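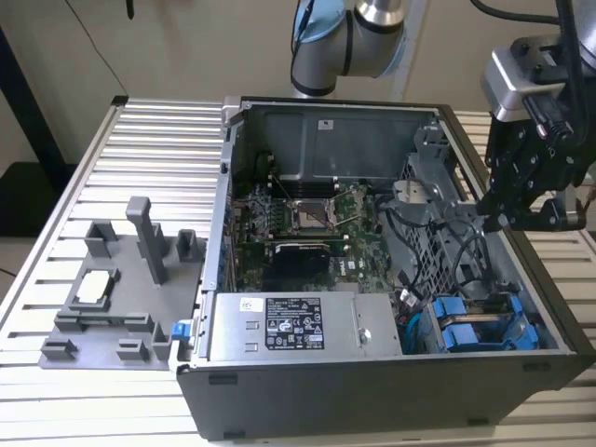 Según la tutora del taller, una máquina aprende antes a desmontar mil ordenadores iguales que a abrir uno que no conoce, y con esa advertencia, que nos hizo el primer día y que entonces nos pareció algo pesimista, empezamos este trabajo.

Informe de proyecto, segundo curso
Entregado el 6/24/24

1. Qué queríamos saber

La pregunta era sencilla de decir y bastante menos de contestar: ¿puede ya un brazo robótico encargarse de las tareas de un banco de reparación, las que cualquiera de nosotros hace casi sin mirar? Nos interesaba sobre todo la torre de sobremesa tumbada y abierta, con su fuente, sus bahías de disco y sus cables por medio, porque es lo que más llega a Somomier, la tienda de segunda mano que nos abrió las puertas con muchísima paciencia (¡y con café!).

2. Cómo lo hicimos

Dividimos el trabajo en 2 bloques: piezas rígidas y cables. En el primero entraban las tarjetas y los discos con sus soportes; en el segundo, todo lo que se dobla. Hicimos 100 intentos repartidos entre los dos, siempre con la torre apoyada de lado, y apuntamos cada uno en la hoja que Arkico usa para sus prácticas — nos costó cogerle el truco, pero luego la agradecimos.

3. Qué encontramos

Con lo rígido salimos contentos. Cuando la posición de la pieza se conoce de antemano, la pinza llega y agarra bien. Con los cables fue otra historia: de los intentos de ese bloque solo salieron limpios nueve, y en varios tuvimos que parar porque el cable se enganchaba en el metal de al lado. Una persona tira un poquito, nota que no cede y cambia de ángulo, y eso todavía no lo sabemos programar.

4. Lo que queda

Mulness nos ha ofrecido hasta 3,000 euros para seguir en agosto, y nos gustaría gastarlos en sensores de fuerza. También queremos repetir las pruebas con cajas de otros modelos.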